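Library Support Desk
Ticket: Duplicated product description and wrong edition on youth fiction record
Reported by: Zoila Quispe, Youth Collections
Assigned to: Benjamín Farías, Catalog Services
Status: Resolved, one item pending

Summary of the problem

The public catalog record for the first volume of the Nimham series displayed the publisher's blurb twice in succession, followed by the opening sentence of the blurb for volume 5. Patrons placing holds on the paperback were also being assigned the audiobook. The Youth Collections office asked for a correction before the summer reading list was opened to schools in August.

Details supplied by the reporter

The fault was first noticed at the Chávez branch on Monday, when a parent collected an audiobook in place of the printed novel. Staff confirmed the same result from two public terminals and from a telephone. The staff view showed the correct format. The description appeared twice in both views.

The reporter noted that the series follows a girl who learns that she is the daughter of a river spirit, and that the text carried over from volume 5 gives away the fate of her brother. The office considered this the more urgent of the two faults, as many readers on the list would be starting the series for the first time.

Investigation

1. The record was opened in Enby, the catalog editor. The description field contained a single copy of the blurb. The second copy was being supplied by Rastard, the enrichment service that adds cover art and summaries at display time.

2. The setting "Prefer local summary" was found to be off for the youth fiction group. With the setting off, the local and supplied summaries are both shown. It was turned on and the page was reloaded. The first duplicate was removed. The sentence from volume 5 remained.

3. The remaining sentence was traced to the series note. A previous editor had pasted it there when the boxed set was added. The note was replaced with the series title and volume number only.

4. The hold fault was examined separately. The paperback and the audiobook had been merged under one parent record, and the audiobook had been given the higher priority. The two were separated and each was linked to the series page on its own.

5. The nightly index was started by hand at 4 p.m. It stopped after 4000 records with the message "Parent identifier not found." The former parent record had been deleted before the links were fully released. It was restored from the recycle area, the links were released, and the record was deleted again. The second run finished without error.

Results

A search by title now returns the paperback, the large print edition and the audiobook as three separate entries. The blurb is shown once on each. No text from volume 5 appears on the page for volume 1. Test holds placed at the Chávez branch were assigned to the printed book.

There were 14 patron holds attached to the audiobook in error. All have been moved to the paperback with their original place in the queue kept. The Youth Collections office has been given the list of affected accounts.

Attachments
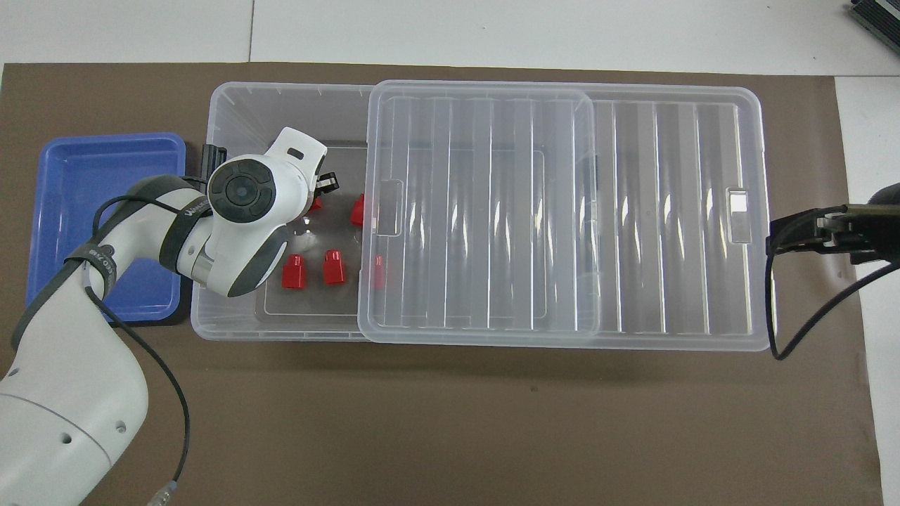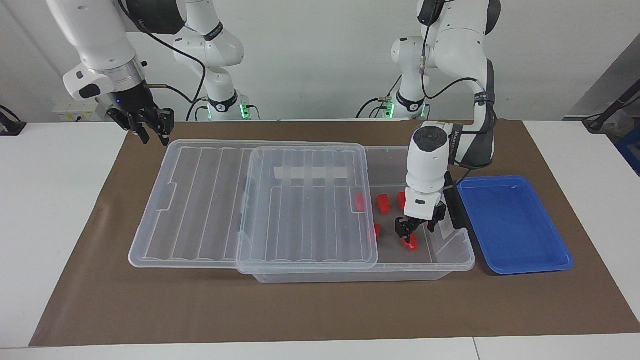

Pending item

The boxed set still shows the film tie-in cover from the supplier. The local cover has been uploaded, but Rastard keeps its own copy for 8 days and the change cannot be forced from this desk. The reporter is asked to check the page after that period and to reply to this ticket if the older cover is still displayed.

Note to branch staff

Please do not merge editions of different formats in Enby. Editions should be linked through the series page only. Requests to combine existing records should be sent to Catalog Services with the title, the volume number and the formats held at the branch.

Reply from Zoila Quispe

The corrected page has been reviewed and is approved for the reading list. Please keep the ticket open until the cover has been replaced. Volumes 2 and 3 should also be checked for the same series note.

Reply from Benjamín Farías

Both volumes have been checked. Volume 2 carried the same note and has been corrected. Volume 3 required no change.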